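Setting up the Rurniser wrist kit for picking canned goods

Updated 10/28/26

The Rurniser kit is sold by Andcombe as a complete set for small picking jobs: a two-finger gripper, a wrist camera with its bracket, one cable and the teaching software. I have used it since July in our packing room at De Smet, where we prepare mixed food boxes. The manual is correct but very short, and it jumps over some steps which cost me several evenings. In this page I write down the order of work that I now follow with every new station. Please read it to the end once before you touch the screws.

What you need

The kit itself, with software version 8 or newer. The older version can move the gripper but it does not save the camera picture together with the position, so the steps below will not work.
A table that does not shake when the arm stops.
A few real products, full and closed. Empty cans are too light and they slide away.
The small hex key from the box. It is easy to lose, so I keep mine on a string.

Step 1. Mount the camera before the fingers

The bracket goes between the arm flange and the gripper body. If you put the fingers on first, you must take them off again to reach the two rear screws. Tighten all screws by hand, check that the bracket sits flat, and only then use the key. The cable should leave on the side of the arm with the cable clips. Leave a loop as big as your hand at the wrist, because the last joint turns further than you expect.

Step 2. Adjust the view

Open the Live page and look at the camera picture. You want both fingertips inside it, near the bottom, and enough free table in front of them. Many people tilt the camera so far forward that the tips disappear. Then the software cannot learn where the grip closes. When you are satisfied, press Lock View. After this moment do not move the bracket, even a little – all positions you teach later depend on it.

Step 3. Set the opening

In the Gripper page, choose Width and type the diameter of your widest product plus a small reserve. The full opening looks attractive, but it makes each cycle longer, and in a crowded place the fingers push the neighbors. Set the force to the lowest value first. Go up in small steps until a full can stays in the grip when you shake the arm gently from the software.
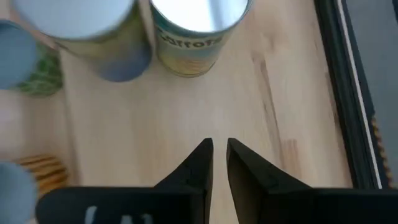 Step 4. Teach the approach. Choose New Pick, then give it a name that another person will understand in half a year. Move the arm by hand or with the arrow buttons until the gap between the fingers is in one line with the product. With the can marked "Carrots" there is open table directly in front of it, so a straight approach is possible, and I would teach this one first. The larger can to its left should come as a separate pick with its own approach. Save one point before the product, one at the product and one above it. Three points are enough for a can.

Step 5. Run slowly

Set the speed to 30 percent and run the pick ten times. Keep your hand at the stop button. If the grip is too high, correct only the middle point and leave the others. If the error is different each time, the problem is usually the table or a loose bracket, and you should go back to Step 1.

Messages I have met

Error 1532: the camera picture came too late. In my case the cable was pinched under the arm base. A new cable from Trunport solved it, but it must be the short type.
"View not locked": somebody pressed Unlock, or the software was updated. Lock the view again and repeat one known pick to compare.
"Object lost": the force is too low, or the reserve in Step 3 is too large for a thin product.

Is the kit worth buying?

For our work, yes. We have made more than 1000 picks with the same pair of fingers and I see no wear at the tips. The teaching pages are clear, and a colleague without technical education learned them in one afternoon. Less good is the support, which answers by e-mail only and sometimes after several days. I also miss a soft cover for the fingers. Andcombe offers it as an extra part, but it was not available when I ordered.

For flat packets and bags I can not recommend the standard fingers. They hold the bag, but the contents move to one side and the packet turns. There is a wide finger set in the catalog – I have not tried it yet.

Before you finish for the day, export your picks under File, Save Station. The software does not do this automatically, and after a power cut you will start again from Step 3.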